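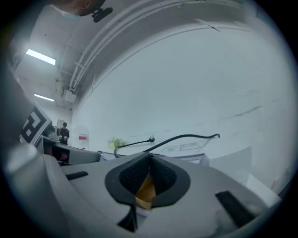
4. Placing and Linking Your House

The Stollden house ships as a single rezzing box. The box holds the shell, the doors and windows, and the control panel. You need 252 free land units on the parcel before you start. The furnished version needs more; see the notecard in its folder.

4.1 Rezzing the house

1. Stand near the middle of the parcel with build rights turned on. On group land, wear the group tag.
2. Drag the Stollden box from your inventory to the ground.
3. Click the box and choose Build from the menu. Wait for the message "All parts placed."
4. Move or turn the box to position the house. The parts follow when you let go.
5. Check that no wall crosses the parcel line.
6. Choose Lock. The box can now be deleted.

CAUTION: Lock cannot be undone. After locking, the house moves only by hand-editing each part. Keep a copy of the box in inventory.

Note: On a sloped parcel, the house must be raised until the floor clears the ground at all 4 corners. The foundation skirt hides a gap of up to 2 meters.

4.2 Setting up the control panel

The panel is on the wall inside the front door. It runs the Zitent script set, version 13 or later.

1. Click the panel and choose Owner > Reset.
2. Grant no debit permission. The panel never asks for it -- if a request appears, deny it and replace the panel from the box.
3. Choose Access > Add and type the full account name of each guest.
4. Choose Windows > Tint and pick a level.
5. Choose Doors > Auto-close and set the delay in seconds.

Note: Cosa and Fourie furniture menus use the same chat channel as older panels. If a lamp answers when you click a door, choose Owner > Channel and enter a new number.

4.3 If parts are missing

Choose Clear on the box, wait until all parts are gone, and build again. Parts returned by the parcel go to the Lost and Found folder. For a replacement box, send a notecard to Jeptoo Nyamweya with your purchase record.

Section revised May 26, 2022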